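Thread on a small result from the hand-held gripper work. Short version: relabelling where an episode starts did more for grasping than doubling the data. Details follow. (1/14)

Setup. We collect demonstrations with a hand-held gripper, camera on the tool, no arm involved. A policy is trained on the video plus the recovered tool path, then run on a real arm with the same fingers. Training code is Dultine, our in-house fork of a fairly ordinary diffusion policy. (2/14)

The question was about approach length. People holding the tool do not all start from the same distance. Some hover over the object before pressing record, others walk in from a metre away. We had been treating both as the same kind of episode.

Short approaches are cheap to collect. They also teach the policy very little about what to do when the target is small, far off and partly hidden behind something else. (4/14)

So, two training sets, same total number of episodes, same objects, same operators. Set A keeps whatever start the operator chose. Set B trims or rejects episodes so that every one begins with the target at least 40 cm from the fingertips. The cut is made from the recovered path, by script.

Test: 100 trials per policy on cluttered tabletops, object positions drawn from a list fixed before training. A trial counts if the object is lifted and held for seven seconds. No retries, no nudging the object back. (6/14)

Set A: 78 out of 100.
Set B: 98 out of 100.

A gap of 20 trials on the same list. I expected three or four. (7/14)

Failures under A were mostly of one type. The arm sets off towards the right object, drifts to a nearer one at mid-range and closes on air between the two. B did this once. Its other failure was a slip after a good grasp, which I put down to pad wear.

Doubling A with more episodes of the same kind gave 83. That took a further week of collecting. The trimming script took an afternoon – most of it spent on a units bug. (9/14)

What I can't rule out: B episodes are longer on average, so B also sees more frames. We matched episodes, and should have matched frames as well. A frame-matched run is queued on Zusmont (the shared cluster) and I will post the number whichever way it goes.

For scale, a tabletop from the wrist camera with everything still at approach distance. Paper bag at the back, yellow bottle with the squat green container directly in front of it, red cups stacked to the right, hanger lying in the foreground. The green container in front of the yellow bottle is the sort of overlap I mean by clutter. (11/14)
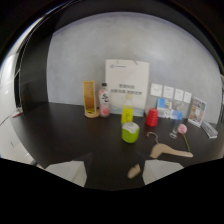 Pongsak Kamolrat replies that the 40 cm threshold looks arbitrary, and asks whether the gain comes from distance as such or just from getting rid of the sloppy starts, where the tool is already moving when recording begins. He would like to see a set with short approaches but clean starts.

Fair point, and the threshold is arbitrary. It was the largest value that still left us enough episodes. A short-but-clean set is possible with what we have, as the path gives tool speed at the first frame. I'll add it to the queue. (12/14)

One practical note for anyone collecting now: the wide lens makes distant objects very small once the image is scaled down for training. We went up one step in input resolution for both sets. At the old resolution the A/B gap was smaller and both numbers were worse, so check that before you blame the episodes. (13/14)

Trimming script and the list of test positions go into the Nnaji repository after the frame-matched run finishes. The raw video stays internal for now. Questions about the path recovery are better sent to the issue tracker than here, I lose track of replies. (14/14)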